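Parthorpe College, Department of Building Crafts
Stone in Buildings, first year
Notes to lecture 6: Marble, and what is sold as marble
January 2026

These notes go together with the lecture and do not replace it. The words you should know for the test are explained where they come up for the first time. Please bring your hand lens next week, and a steel nail if you have one.

1. Two meanings of the word

For a geologist, marble is a limestone or a dolomite rock which was changed by heat and pressure deep in the ground. The old grains grew into new, larger crystals which hold on to each other like pieces of a puzzle. Shells and other fossils are normally lost in this change.

For a merchant, marble is any stone that is soft enough to cut easily and takes a good polish. Under this meaning you will find many limestones that were never changed at all, some travertine, and also serpentine, which is a completely different mineral. This is an old habit of the trade and it is not considered dishonest, but you must know which meaning is used in the paper in front of you. In a specification for a building, ask always for the geological name beside the trade name.

A trade name tells you little. "Stullinia Cream" in the Schwaiger price list is a limestone, and with the lens you can still see pieces of shell in it. "Stullinia White", from the same list, is a real marble. The two are not even from the same quarry.

2. The minerals

Pure marble is nearly all calcite, or nearly all dolomite, and it is white. Calcite has hardness 3 on the scale of Mohs. A fingernail (2½) does not scratch it, a steel nail does. Dolomite is a little harder, 3½ to 4.

The acid test: one drop of weak hydrochloric acid makes calcite fizz at once. Dolomite fizzes weakly, or only when you scratch some powder from it first. Wear the glasses. We do this test on the back of the sample, never on the polished face, and we wash the place with water after.

Granite does not fizz and the steel nail does not scratch it, except in some of its darker grains. Students confuse granite and marble every year in the test, mostly when the granite is pale. Look for the quartz, which looks like grey glass.

3. Where the colour comes from

The colour is made by small amounts of other material which was in the limestone before it was changed, or which came in later through cracks.

Grey to black: carbon from plants and animals, sometimes graphite.
Yellow, cream and brown: iron oxides that contain water, mostly goethite (limonite in the older books).
Red and pink: hematite, also an iron oxide.
Green: serpentine, chlorite, or other silicates.

A very small amount is enough. Do not think that a brown marble is "full of iron". Black marbles in the trade are very often limestones, and some of them become dull and grey when they stand outside in the rain for a few years.

4. Veins, bands and breccia

A vein is a crack which was filled. Water carrying dissolved minerals moved through it and left them behind. If one vein cuts through another, the one that cuts is the younger. You can work out the order of events in a slab from this rule alone, and it is a good exercise on any polished floor.

A band is something else. It is an old layer of the limestone, with more clay or more carbon than its neighbours, which was stretched and folded while the rock was hot. Bands often run through the whole block in the same direction. Veins go where the rock was weak.

Breccia is broken rock whose angular pieces were joined again by a natural cement. It looks very rich when it is polished, but the cement can be weaker than the pieces. Such slabs usually get a net glued on the back.

The mason should ask of every vein: is it closed? Pass the fingernail across it with eyes shut. If the nail catches, the vein is open or was filled with resin, and the slab should not be used where it must carry its own weight over a gap.

5. The direction of cutting

The same block gives two different pictures. Cut parallel to the bands, the face shows clouds and wide spots. Cut across the bands, it shows stripes. In the quarry at Wunell both cuts are offered, and the price of the striped one is higher as more of the block is lost. When you order later for a repair, write down the direction of the cut, otherwise the new piece will look like a different stone even if it came from the same bench.

6. The teaching collection

The collection has 1,453 samples, and 1,285 of them have been checked against the register. The others keep a red sticker until we have confirmed the name. You may use them for practice, but do not quote them in your coursework. Return each sample to its own drawer.

7. The test

The written test is in March. It takes 40 minutes and carries 100 marks. You will get polished samples without labels, and for each you write the geological name, the reason for it and one suitable use. A correct name without a reason receives half of the marks. Spelling is not marked.

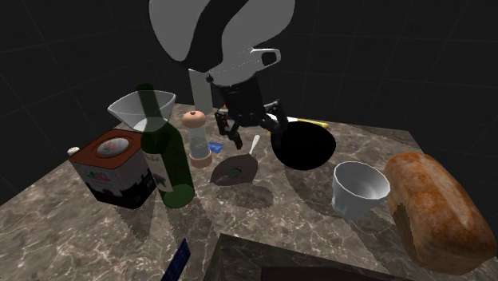
8. Reading a surface from a picture. Often a client sends only a picture of the stone he wants, and you must say what can be known from it and what cannot. Colour and pattern you may describe, but hardness, the acid test and the state of the veins need the real piece. Computer renderings are a special case, and you will receive many of them from designers. The tabletop under the black frying pan has brown, grey and cream veining, and section 3 tells you which materials would give these colours in a natural stone: iron oxides for the brown and the cream, carbon for the grey. Write for next week half a page on what you would ask a designer who wants such a top delivered, and include the direction of the cut and the geological name.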